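Sundard Sink Set: README

Last edited 2021-10-15

Hi! If you found your way to this folder you're probably in the Trarnbridge robotics club, or you've just joined and somebody told you to "go read the README." Either way, welcome. I wrote most of this over a couple of evenings with the files open in another window, so it wanders a bit. If something is wrong, fix it and put a line in the changes section at the bottom.

What this is

Sundard is our club project for the year: get an arm to tidy up a kitchen sink. Picking up pieces, moving them from one side to the other, pushing little stuff toward the drain. It sounds small and it eats up whole afternoons. We picked it because last year's project (stacking blocks on a nice flat table) went well enough that we got cocky and wanted something with curves and shine in it.

The set has 859 recordings that I'd call usable. There are 1,018 in the raw folder, and the difference is false starts, runs where the driver gave up, and a batch where the joint log didn't save because my laptop went to sleep. I kept the raw ones so people can look at them, but please don't train on them without checking first. The list of good ones is in keep.txt, one name per line.

Each recording is one person driving the arm by hand through one try at one task. You get the video from the wrist camera, the joint positions, how open the gripper is, and a short text note typed by whoever was driving. The notes are all over the place. Some people wrote a full sentence, some people wrote "ok," and one person wrote "ugh" for most of an afternoon. I left them alone.

What's in the folder

keep.txt is the list I just mentioned.
raw holds everything, sorted by session.
clips holds the trimmed video for the usable runs.
joints has one CSV per run, with the same name as the clip.
notes has the typed notes, same names again.
split has the train and test lists.
tools has three little Python scripts. They work on my machine and on the club desktop. No promises past that.

There are 11 sessions. A session means one setup of the arm and the camera, from clamping it down to packing it away. We don't have a fixed bench, so the mount goes on fresh every time and the angle shifts a little between sessions. I used to think this was a problem and now I kind of like it. If your model only works when the mount is in the exact same spot, you'd want to know that before demo day!

About the wrist view

The wrist camera is the only camera in this version. It rides along with the gripper, so whatever the hand gets close to, you get a close look at, and everything else is up for grabs. The hand itself takes up a big chunk of the picture in a lot of clips, and steel is hard. It's curvy, it's brushed, it bounces light back at you, and the bright patches slide around as the arm moves. My first try at a "find the object" script got really excited about every glare spot in the set. It would circle a highlight, follow it halfway across the bowl and then lose it when the arm turned.
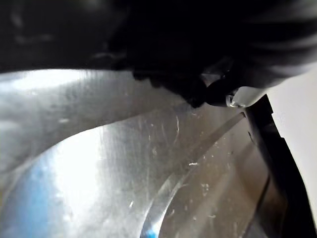

So what ended up helping was feeding in a short stack of images from the same run in place of one at a time. Glare moves differently from an object when the camera moves, and even a pretty dumb model starts to pick up on that. I used five in a row. Three was shaky and more than five made my laptop fan sound like a leaf blower. There's a flag for it in tools/load.py, it's called stack, and it's off by default because I keep forgetting to change it.

The other thing to watch is focus. The camera has a fixed lens, so the gripper is often blurry while the stuff farther away is fairly sharp. Please don't run a blur filter over the set and throw out whatever fails. I did that in the first version and lost a lot of perfectly good runs, mostly the ones where the hand was down close to the steel and doing the interesting part.

How the split works

I split by session and not by run. Runs from the same session look a lot alike, and if you shuffle them all together your test score comes out beautiful and means nothing. The test list has 125 runs, all from sessions that don't show up in training at all. If you make your own split, please do the same, and say so when you post numbers in the club channel. We had one very happy evening over a score that was just the model remembering a mount angle.

Labels

Every usable run has one of three labels: done, partial or missed. I did the labeling myself, in one long stretch, with snacks. Done means the driver finished what the task card asked for. Missed means they didn't get there. Partial is everything I argued with myself about, and if you want a clean set you can just drop it. A second person checking my labels would be great, and I'd honestly owe you lunch.

The task card names are shorthand that made sense to us then. "Sweep" means push toward the drain. "Hop" means move something from one side of the divider to the other. "Park" means bring the arm back to rest without bumping anything, and it's harder than it sounds.

Stuff I know is broken

The clock in the joint log drifts from the video a little on long runs. tools/align.py fixes most of it. On the Civgate sessions (we borrowed their room for the last two) it overcorrects, so use the gentle setting there.

A few gripper values go slightly below zero. That's the sensor settling after power-up. Clip them to zero and move on.

The file names have two different styles because we changed our minds partway. Sorry. The loader handles both.

Using it

Anyone in the club can use it for anything. If you're from the Esquivel team, yes, you can have a copy too, just ask in the shared channel so we know who to tell when files change. Please don't post the whole thing publicly yet. The audio is stripped from the clips folder, but the raw ones still have people chatting in the background and I haven't asked everybody.

Changes

v3: put the blurry runs back in, redid the split by session, added the stack flag.
v2: added labels, and the blur filter that I now regret.
v1: a pile of files on a USB stick.

Next up for me is a second camera off to the side. If you've got a spare clamp that fits a thick countertop, bring it to the October build night.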